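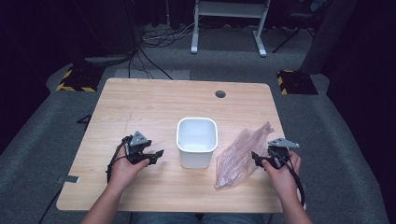 The old paper forms never lost a student's room, Shireen Xaba wrote after the October intake, so why should a hall office trust Sullura with a whole first-year class? It is a fair question and this section doesn't fully answer it. What follows is the way to set up room allocation for new arrivals at Fontana College so that you find the mistakes before the students do.

Home | Getting started | Room allocation | Arrivals day | Fees | Contact

4. Setting up room allocation

4.1 Before you begin

You will need a hall manager login, the signed-off room list from Estates and the final list of accepted students from Admissions. Do not start from a provisional list, whatever the welcome screen says about "updating later". Updating later works for names and dates of birth. It does not work well for room type, and anyone who has tried it will tell you so.

The brochure says set-up takes 90 minutes. Allow a day.

4.2 Loading the rooms

1. Log in and choose Halls, then Rooms, then Import.
2. Pick your room list. It must be a plain spreadsheet with one row per bed. A shared room needs two rows.
3. Match the columns. Sullura will guess for you, and it guesses floor and flat the wrong way round more often than not. Check both by hand.
4. Press Test import. Read the whole report, including the part under "Information only".
5. Press Import.
6. Open Summary and compare the number of beds with the Estates figure. Our own list has 765.

Note: The green tick means the file was read. It doesn't mean the rooms are right. One load had a complete floor marked as ground-floor accessible and still got its tick.

Caution: Importing a second time adds rooms to the ones already there. To replace them, empty the list first with Clear all, which is hidden under Settings for reasons the suppliers have yet to share with us.

4.3 Loading the students

1. Choose People, then New intake, then Import.
2. Load the Admissions list. Files of more than 300 students should be split. The help pages claim there is no limit; ours stopped without a message and left the last part of the alphabet out.
3. Sort by surname and look at the final page. If it ends at P or R, go back and load the rest.
4. Search for a few students with double surnames, or with an apostrophe in the name.
5. Mark deferred students as Deferred. Leaving them blank gives them a bed.

4.4 Preferences and the matching step

Students fill in a short form about sleep, noise, cooking and how tidy they think they are. Sullura then works out a "harmony score" for each flat. We have asked what goes into the score and have been sent the same leaflet twice. Treat it as a rough sort and nothing more.

1. Under Matching, set Needs above Preferences. The factory setting puts them level.
2. Lock every room given on medical or access grounds before you run anything. Use the padlock beside the bed, one at a time. Lock by floor does not hold.
3. Choose Draft run.
4. Print the draft, or save a copy outside the system.
5. Go through it flat by flat with someone who knows the building. At Stomgate, that means reading it against the list of rooms over the bike store and the kitchen vents.
6. Make your changes by hand and choose Save as final.

Caution: Full run and Draft run sit side by side and are the same colour. Full run emails every student at once. There is no undo, only an apology template.

Note: Farah Hutapea has pointed out that flats with a high score asked for just as many room moves as flats with a low one. Murali Subramaniam thinks one intake is too little to go on. Both views are on file, and until there is another year's worth of moves to look at, please don't quote the score to parents.

4.5 Arrival slots

1. Open Arrivals and set the first and last slot of the day.
2. Enter the number of cars your loading area can really take. Sullura suggests a number based on beds, and it has never seen the loading area.
3. Turn off Allow swaps unless you have staff free to watch it.
4. Send the slot email to yourself first. Check that the hall name and the gate are right — the default text still sends everyone to the Grilard entrance, which is closed to cars.
5. Send to students.

International arrivals who land early are not covered by slots. Keep a list for them on paper at the desk.

4.6 If something goes wrong

A student has two rooms: release the one with the later time stamp.
A room has two students: ring both before changing anything.
The summary and your printed copy disagree: believe the printed copy, then tell Parviz Pakzad.
The system says "All good!": carry on checking.

Last changed January 27, 2023. The suppliers say the import limit will be fixed in the next version. Step 2 of 4.3 stays as it is until we have seen that for ourselves.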